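Stiltis (student project)

Stiltis is a student robotics project concerned with the collection of handling demonstrations using hand-held grippers. It is run as an elective class with an attached club at the Skokent technical college, and is taught by Kumiko Okabe. The project prepares entries for the Ledesma, an inter-college contest in robotic tidying.

Background

The class grew out of an earlier course on arm control, in which students steered a fixed arm with a joystick. Recording by this method was slow, and only one student could work at a time. Okabe rewrote the course so that the movements are made by the students themselves, each holding a gripper with the same finger layout as the one fitted to the arm. The first group under the new syllabus started in August. The course outline now in use is dated April 25, 2020.

Course structure

The class is split into 3 blocks. The first covers gripper geometry, finger pads and the care of linkages. The second is given over to recording, and takes place mostly outside the college, in shops, homes and other furnished rooms. The third deals with the sorting of recordings, the training of a control model and trials on the arm. Students work in pairs during the second block. A pair must hand in 148 accepted recordings to pass.

Recording tasks

The standard task is the clearing of light waste from a covered surface. Items include fruit peel, snack wrappers and paper. Peel is classed as a difficult item in the course notes, as it bends under load and has no fixed shape. Wrappers are classed as moderate. Each item is to be gripped between the tips, lifted clear of the cloth and released over a bin. A recording is rejected if the item is dragged along the surface or if the fingers close on the cloth.

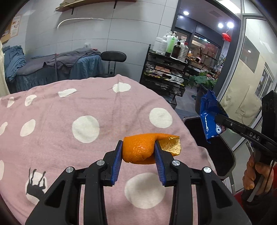 Orange peel held between ribbed blue finger pads, with a second hand-held gripper holding a snack packet at right.

Plain and patterned cloths are both used. Early models trained only on plain cloths tended to treat printed dots as objects, and the syllabus was changed to require at least 2 patterns per pair.

Storage and review

Recordings are stored in Privodbridge, a file system written by former members of the club. It keeps the video, the finger opening and the notes of the pair under a single entry. Review is done by students from another pair, who mark the moment of grip and the moment of release. Disputed entries go to the instructor. The archive is capped at 2000 entries per year, after which the oldest rejected entries are deleted.

Contest

In the Ledesma, a team's arm must clear a table of mixed items without help. Points are given for each item placed in the bin and taken away for items dropped on the floor. Stiltis teams enter in the open class, where the choice of training method is left to the college.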